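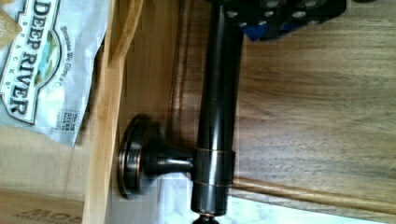 Gripper on the bar, near the top end.

Aqeel Zaidi has 4 minutes before his next call. Maybe less. He runs kitchen trials at Nokus, a small outfit in Finstead, and I asked him the question everybody asks. Can it do chores yet?

"Some. Slowly. It can pick up a mug. Putting the mug where you'd want it, thats another thing."

Long thin stuff is the worst, he says. Rods, holders, spatulas. "You grab it off center and it wants to turn on you. A kid knows that by age three. We spent most of August on it."

How many tries? "Around 1000. Ask me how many I'd show my mother." He laughs. 13, he says.
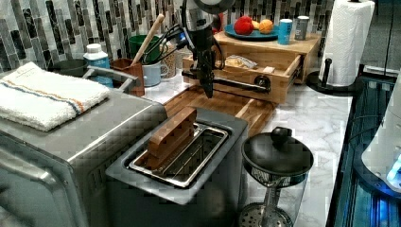
He's fussy about clutter too. Won't clear the counter for a run. Toaster, coffee press, fruit, towel, all of it stays out. "My kitchen looks like that. Yours does to. If it only works on a bare table I dont care."

What about the shop floor? Easier, he figures, same part same spot all day. He did two years at Sial before this, on a packing line. "Boring work, and boring is what these things like. A home is never boring enough."

I bring up the Guvstead, the home unit he's hoping to see on sale someday. Price? No comment. Date? No comment. Would he leave it alone with the dishes?

"Plastic ones, sure."

His phone goes. He's already half way out the door, still talking about spatulas.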